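Home Videos Recipes Shop Talk Contact

Home cooks wanted for the next round of Kitchen Swap (Zarnholm and nearby)
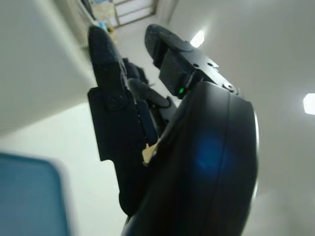 Okay, I'm looking for five home cooks to come on the show and teach me something they make all the time! If you've watched Kitchen Swap before, you know how it goes: I come to your kitchen, you cook the thing your family fights over, and I try to keep up and mostly get in the way. If you haven't watched, go look at the dumpling one first, the one where I get told off for my folding (I deserved it). You don't need to be good on camera and you don't need fancy clothes. Wear whatever you cook in, just maybe skip solid black, it shows every little bit of fluff, same as the light specks on that black pad up there, and flour is a whole lot worse. Stripes are fine. Aprons are more than fine.

What I'm after this time is everyday food from right around here. Last round was all celebration dishes and I loved it, but I got so many comments asking what people eat when they're tired and it's raining and there's half a cabbage in the fridge. So that's the plan. Soups, fritters, rice things, beans, the weird casserole your aunt invented. I'd really love somebody from the Ludholm side who makes the sour fish soup, and somebody from Plitau who can show me how the potato cakes stay in one piece, mine fall apart every single time and I've tried the egg trick, so please don't write to me with the egg trick.

You can come on if you're 18 or older, you live in Zarnholm, Ludholm, Plitau or anywhere you can get to on the Lau bus, and you've made your dish enough times that you don't look at a recipe. Restaurant cooks, I adore you, but this one is for people who cook at home. If you used to work in a restaurant and don't anymore, sure, write to me and we'll talk about it.

How the day works. I show up in the morning with one other person on camera and a couple of bags. We have a coffee, we figure out where the good light is, and then you cook. Plan on about 3 hours once we start. We don't do retakes of the food. If it burns, it burns, and that's usually the part everybody likes best. (The onion episode has more views than anything else I've put up and you all know why.) You can have a friend or a kid or your mother in the kitchen, as long as they're okay being filmed, and kids need a parent to sign for them. Pets are fine too but tell me ahead of time, my camera person sneezes around cats.

The money! You get $600 for the day, paid before I leave your house, and I cover the groceries. Keep your receipts, even the one from the corner store. You also see the episode before it goes up, and if there's something in there you hate, like a messy drawer or a story about your brother-in-law, I'll cut it. I won't cut the burned stuff unless you beg.

A few things I need to say because of how the comments went last time. I don't shout at people. I know that's what a lot of cooking shows are, and I watch them too, but I'm not going to do it in your kitchen and I don't want you doing it to your sister for the views either. You can correct me as much as you want, though. Take the spoon out of my hand. Tell me my knife work is sad. My grandmother did it for years and I turned out okay.

If your kitchen is tiny, please still write. We filmed one in a kitchen where I had to stand in the hallway to chop and it came out great. Gas, electric, a hot plate on the counter, all good. What I can't work around is really loud noise, so if the building next door is being torn down, let's pick a different week.

To sign up, send me an email through the Contact page with your name, where you live, the dish, and a few lines on who taught you to make it. No video needed. A phone picture of the dish is nice but I'm not grading the plating. If you already wrote to me in December, you don't have to do it again, I have your note and I'm getting back to everybody on that list first.

Tell me about allergies in your house too, and whether there are stairs, the bags are heavy.

Can't wait to eat with you!

Ningsih Osman
Kitchen Swap, Zarnholm
Posted January 8, 2026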